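Progress report to the Dunstan Fund
Project: Lornamstead
Prepared by Mereana Brunton, 12/02/2024

Dear Leonie,

Thank you for your patience over the holidays, and for the kind note you sent with the second payment. It went up on the wall above the kettle, where it has cheered us all up more than you might think. I promised you a proper account of where we have got to with Lornamstead, so please put your feet up, as I do tend to go on a bit.

When we last wrote, the game was a single valley with a mill, a bridge and a handful of villagers who walked into the river whenever it rained. I am very glad to say that they now use the bridge! Ivars Krūmiņa spent most of January on the way people find their paths through the village, and it has made a bigger difference than anything else we have done. Players can send a villager across to Sirnside market and trust them to come back with the flour, which sounds a small thing until you have watched one of them walk round a haystack until nightfall.
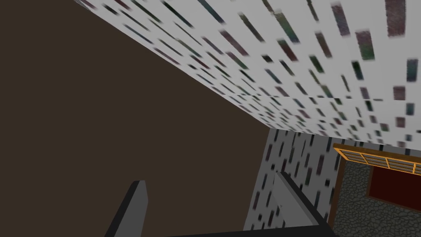

The market itself has grown too. We had planned a few stalls and a well, but Marama Ruddock felt (and she was right) that players needed a reason to linger, so there are now 21 traders with their own hours, moods and prices. Some will remember whether you haggled. The fishmonger holds a grudge for two full seasons, and we may soften that, as one of our testers was quite upset about it.

Testing

We held 2 long play sessions at the library in Oston, with 48 people taking part. Most were in their teens, though we had several parents and one grandmother who stayed well past closing and asked to be told when the next one was. Between them they filed 372 reports, which Murray McKinnon has sorted by hand. A good many were the same trouble with the save screen, where the button to go back sat too close to the button to delete. That has been put right, and there is now a question asked before anything is thrown away. I lost a farm of my own to that button, so I feel strongly about it.

The younger players found the first half hour slow. We have brought the flood warning forward so that there is something to worry about early on, and cut the long talk with the miller down to a few lines. Marama was sad to see it go, and parts of it will turn up later as letters you can find in his loft.

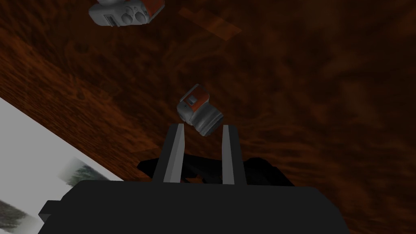 Where we are behind

Sound is the weak spot, and I would sooner tell you now than have you hear it from the build. Our recording days were put back twice by illness, and many of the voices you will hear are Murray doing his best. We have booked new days with the drama group in Oston, and the money set aside for this has not been touched.

The phone version is also later than we hoped. It runs, but the writing is too small to read comfortably, and making it bigger pushes half the shop list off the bottom. Ivars would like to redraw those menus from scratch, and I have agreed to it. We can do this within the present budget if we leave out the fishing contest, which could come back as a free addition after release.

What comes next

The winter chapter is written and about half of it can be played. After that we shall turn to the harvest fair, the voices and the new menus, in that order, and then hold one more library session before we ask you for the final payment. I should be very grateful for your thoughts on dropping the fishing contest, as it was named in our first application and I would not like to change it without your say.

A fresh build is on its way to you by the usual link. Do try the market early in the morning, when the bakers are setting up, and please be polite to the fishmonger.

With warm thanks from all of us,

Mereana Brunton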